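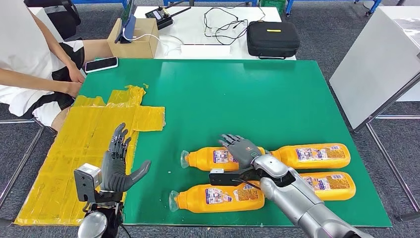 Review: the Bristano two-arm bench unit, after a season of packing trials

Our shop in Triltport fills small orders, mostly drinks and cleaning supplies. In May we began looking at whether a machine could take over the dullest job we have, putting bottles into cartons. We tried the Bristano, a pair of arms with five-axis wrists and humanlike hands, set up by Travitz. The quote was 2740 a month with support, or 2187 without it. We paid for support and were glad of it.

The job sounds easy. Pick up a plastic bottle lying on its side, turn it upright, put it in a box. A new hire gets it in one shift. The Bristano took far longer to set up, and after that it did well with one kind of bottle in one kind of layout. Change the label stock or the shape of the neck and the success rate fell until it was taught again.

Over a test batch of 300 bottles it needed help most often at the start, when two bottles lay touching. Fingers want a gap. A person just nudges one aside without thinking, and the machine has to be taught the nudge as a separate step.

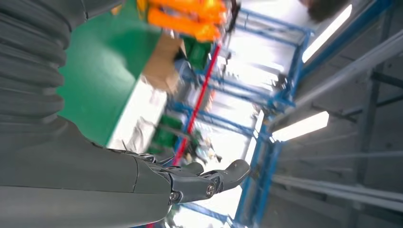

Piret Pētersons wrote in to say that her shop had the same trouble with touching bottles, and that a cheap sloped tray fixed more of it than any software update did. She would still not let the arms run through a lunch break.

I agree about the tray. We bought one from Eglītis and it helped. I'm less strict about breaks, but I do want a person within reach of the stop button.
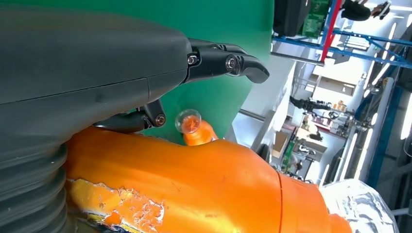

Speed is the other weak point. Our slowest packer beats it easily. It keeps a steady pace, though, and a steady pace is worth something late in a shift.

For home use I'd say no. It is too big, and a kitchen changes every hour. For a shop with one product and a fixed bench, it might pay. I'd rent before buying.

Rating: 3 out of 5. We have kept ours for another 4 months.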